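3.2. Aménagement du plan de travail et rangement des objets sphériques

Le choix du mobilier conditionne en grande partie la régularité des tâches de rangement étudiées dans ce travail. Les essais préliminaires, conduits en janvier sur une table nue, avaient montré que les objets roulants quittaient fréquemment la zone utile avant d'être saisis. Il a donc été décidé de poser sur la table en bois un panneau blanc amovible, de teinte uniforme, qui délimite la surface de travail et facilite le repérage des objets de couleur vive. Le panneau est nettoyé entre deux séries et remis en place selon des repères fixes.

Trois familles d'objets ont été retenues : les balles, les boîtes rigides et les textiles pliés. La présente section traite de la première. La balle de tennis y occupe une place particulière : son revêtement feutré limite le glissement, sa taille reste compatible avec une prise d'une seule main et sa disponibilité dans le commerce permet de renouveler le lot sans difficulté. Le protocole Hirkamik, dont nous reprenons ici la structure générale, recommandait des sphères lisses – nous nous en écartons sur ce point.

Le corpus relatif aux balles comprend 241 essais de rangement, dont 89 avec le bac placé à gauche de l'objet. Chaque essai débute avec un seul bac et une seule balle. Les bacs, fournis par la société Vudimex, sont peu profonds ; ce choix résulte d'une comparaison avec un modèle à bords hauts, qui imposait un mouvement vertical plus ample et allongeait la durée du dépôt. Les consignes remises aux participants, conservées dans la base Datell, précisent uniquement l'objet à ranger et sa destination. L'ordre des gestes et la main employée sont laissés à leur appréciation.

La figure 4 illustre la configuration de la table pour cette famille d'objets, le bac transparent se trouvant à gauche de la balle.

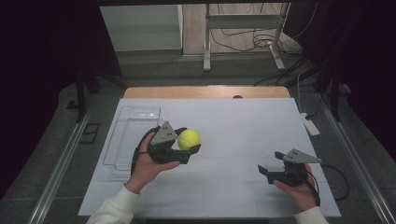
Département Erdős – Groupe de recherche « Objets et espaces domestiques »

Figure 4. Balle de tennis tenue au-dessus du panneau blanc, entre les mors de la pince de gauche ; la pince de droite est ouverte et vide.

La transparence du bac appelle une remarque. Sur fond blanc, ses contours ne se distinguent guère que par de faibles reflets, et son emplacement exact peut être mal apprécié. Une variante à fond teinté a été introduite dans 6 séries complémentaires, examinées en section 4.1. Les résultats relatifs aux boîtes rigides, obtenus sur la même table, sont présentés séparément.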